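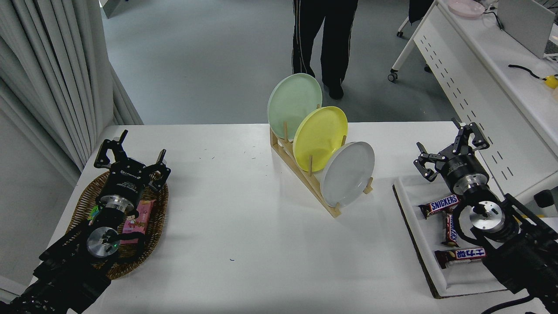 Shared Kitchen and Snack Table: Frequently Asked Questions

The following answers apply to all residents and day guests of Tanitz House. They cover the dish rack, the plates, the snack basket and the candy tray on the white table. Questions not answered on this page may be submitted at the front office during opening hours.

Plates and the Dish Rack

Which plates may residents use?
The colored plates kept in the wooden rack are for general use. Residents may take any plate that is in the rack. Plates in the locked cabinet belong to the Carhuamaca dining room and may not be removed.

How should a plate be placed in the rack?
Each plate should stand upright between the wooden dowels, one plate to a slot. Plates must not be stacked flat on top of the rack. Lower the plate by its rim and let it settle before letting go.

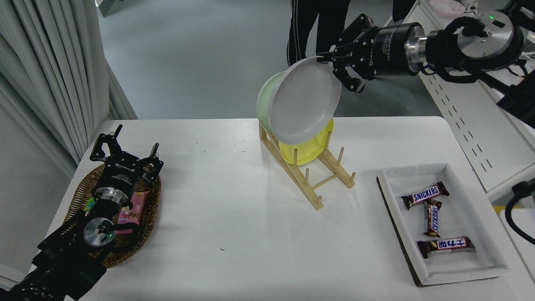
A white plate held over the rack by its rim, with the green and yellow plates already in place.

May wet plates be put in the rack?
Yes. Plates should be shaken gently over the sink first. Wipe up any water on the table with the cloth provided. The wooden rack must not be soaked in the sink or put in the dishwasher.

Are the plates safe for the microwave?
No. Please use the bowls marked for that purpose, which are stored beside the microwave in the Prusach kitchen on the second floor.

What should be done with a cracked or chipped plate?
Take it to the front office. Do not return it to the rack. There is no charge for ordinary breakage.

Snacks

What is the difference between the basket and the tray?
The oval woven basket holds packaged snacks of various kinds. The white tray is reserved for candy bars. Items should be returned to the correct container if they are not eaten.

How many items may one person take?
Each resident may take 2 items per day in total, counting the basket and the tray together. Day guests are subject to the same limit.

When are the snacks restocked?
The basket and the tray are refilled on Friday afternoon. Requests for particular items may be written on the sheet next to the refrigerator, but they cannot be guaranteed.

May residents add their own food to the basket?
Only sealed, store-bought packages are accepted. Homemade or opened food should be labeled and kept on the resident's own shelf.

How is information about allergies provided?
Residents should read the wrapper before eating. Snickers bars contain peanuts and milk. Where a wrapper is printed in another language, the front office can supply the ingredient list in English on request.

Care of the Table

Who is responsible for keeping the table clean?
Every person who uses the table is expected to wipe it afterward. Bags, laptops and outerwear should be left on the hooks in the Tramus hallway.

May the rack, basket or tray be moved to another room?
No. Groups that need additional serving items may borrow them from the front office. A deposit applies to all borrowed items and is refunded when they are returned clean.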